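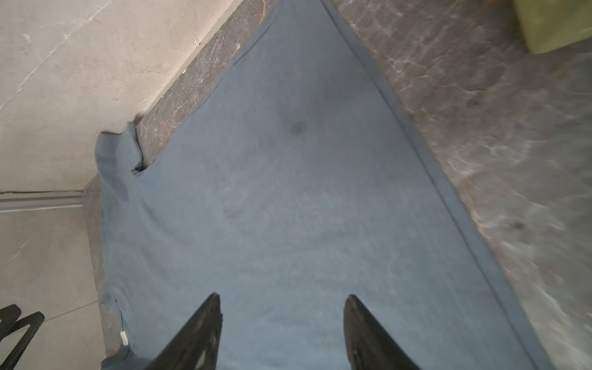 Chapter 9
Teaching Two Arms to Handle Cloth

In the earlier chapters you built a frame, mounted the motors and learned to move one arm from point to point with a rigid block. A block is a kind teacher. It keeps its shape, and if you know where one corner is, you know where the others are. Cloth does not give you this help. When you lift one corner of a towel, all the rest of it changes, and the drawing you made before is no longer correct.

This chapter continues the Storamton build, which Joni Laitinen and I started in April in the shared workshop at Gilus. Our goal was modest. We wanted two small arms, standing side by side, to take a towel by its edge and lay it flat. A reader who works alone at home can follow every step, but the cables are easier to arrange with a second person.

9.1 The work area

Choose the floor panel before you choose anything else. The arms must be fixed so that both grippers can meet in the middle with the elbows still bent. If an arm has to be almost straight to reach the cloth, it will shake, and the fingers will close in the wrong place. We moved our base plates 2 times before we were satisfied. Bolt them to the aluminum beams at the front and leave the middle free for the cloth.
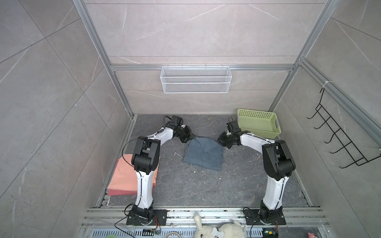 Figure 9.1. The two arms in their tiled enclosure. The left gripper is holding the upper edge of the cloth.

Side walls are useful, although many builders leave them out. They give the cameras a plain background of one colour family, and they stop a passing person from putting an elbow into the path of the arm. Baskets and hooks can go on the rails and walls, as long as you test the full swing of each arm after you add them.

9.2 Finding the edge

A gripper with two fingers can only hold cloth that stands up a little from the surface. For this reason we look first for a hem, a fold or a corner. The hem is thicker than the body of the towel, and in most light it also appears darker.

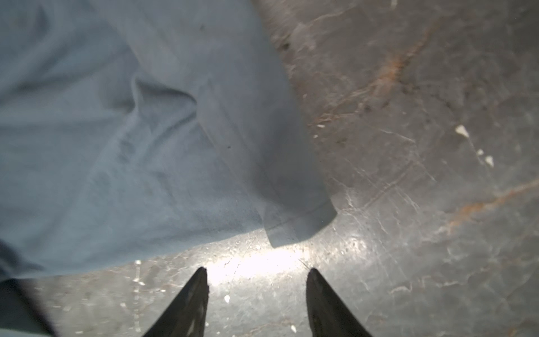
Light from above can cause trouble on a shiny floor. A strong reflection near the hem may be read by the program as part of the cloth, and the fingers then close on nothing. Tarık Değirmenci, who wrote the first version of our edge finder, solved this by turning the lamp toward the wall. Try the same before you change any code.

Approach the hem slowly, with the fingers open, and stop 16 millimetres above the surface. From this height you will practise three movements: the pinch, the slide and the lift. We begin with the pinch.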